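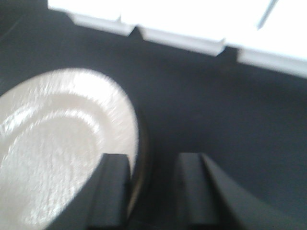 Memoria del proyecto: poner la mesa con dos brazos
Mabli Kemeys y Myrtle Boateng. Taller compartido de Tamley, curso de robótica aplicada

1. De dónde salió la idea

Queríamos hacer algo que se pudiera contar en casa sin tener que explicar media carrera, y lo primero que nos salió fue la mesa. Poner platos, quitar platos, dejarlos donde toca. Parece poca cosa (a nosotras también nos lo parecía en febrero) y al final nos ha dado trabajo hasta julio, con muchas tardes en Tamley y bastante café.

Al proyecto lo llamamos Pela, y con ese nombre aparece en las carpetas del código y en los cuadernos. El presupuesto inicial era de 800 euros y acabamos gastando 920. La diferencia se fue casi toda en repuestos de la pinza, que compramos dos veces por no medir bien la primera, y lo dejamos escrito para que quien venga detrás mida antes de pedir.

2. El montaje

Trabajamos sobre un tablero oscuro y mate. Lo elegimos así pensando en los platos claros, porque el contraste ayuda mucho a encontrar el borde, aunque el tablero se raya con facilidad y las rayas también salen en las imágenes. Cada brazo lleva una pinza paralela de dos dedos y una cámara pequeña cerca de la muñeca. Los soportes los dibujó Myrtle en casa, y los fue corrigiendo hasta llegar a la versión 6, la que usamos ahora.

El programa que coordina los brazos se llama Skomico y lo escribimos nosotras, con trozos que veníamos arrastrando de las prácticas de Haverford. No es bonito por dentro, pero se deja leer.

3. El problema de los brillos

Aquí se nos fue la primavera entera. Los platos tienen un acabado brillante y la luz del taller entra de lado, de modo que el borde que buscábamos se partía en manchas blancas y el programa veía curvas donde le parecía. Probamos a bajar la exposición, a tapar una ventana con cartón y a promediar varias tomas seguidas. Lo del cartón funcionó de maravilla hasta que lo necesitó otro grupo.

Al final nos quedamos con una solución bastante modesta: buscamos primero la línea oscura que rodea el plato donde se junta con la mesa, y solo después ajustamos el óvalo. Recogimos 500 imágenes a distintas horas y las etiquetamos a mano entre las dos, turnándonos para no acabar odiando la vajilla. Con la luz de las once de la mañana sigue fallando más que a última hora de la tarde.

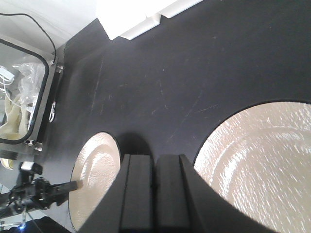 Figura 2. Los dos platos vistos desde la muñeca de un brazo; a la izquierda asoma el otro, con su cámara.

4. Coordinar los dos brazos

Repartir la mesa en mitades nos parecía lo más natural, pero con dos platos tan cerca las zonas se solapan enseguida. Mabli propuso un sistema de turnos: el brazo que va a bajar pide permiso, el otro se queda quieto y contesta. Es lento, lo sabemos, y hay momentos en que da un poco de ternura verlos esperarse. A cambio dejamos de tener choques de codos, que nos habían costado dos soportes y un buen susto.

5. Lo que queda por hacer

El agarre por el borde todavía depende demasiado de la altura. Si la pinza baja un poco de más, empuja el plato; si se queda corta, cierra en el aire. Nos gustaría añadir un sensor de contacto en los dedos y volver a calibrar las cámaras con una rutina que no haya que vigilar. También está pendiente ordenar el cuaderno de pruebas, donde hay páginas que ni nosotras entendemos ya.

Los archivos de los soportes están en el armario del taller, en la memoria USB con la etiqueta Pela, junto con las imágenes etiquetadas.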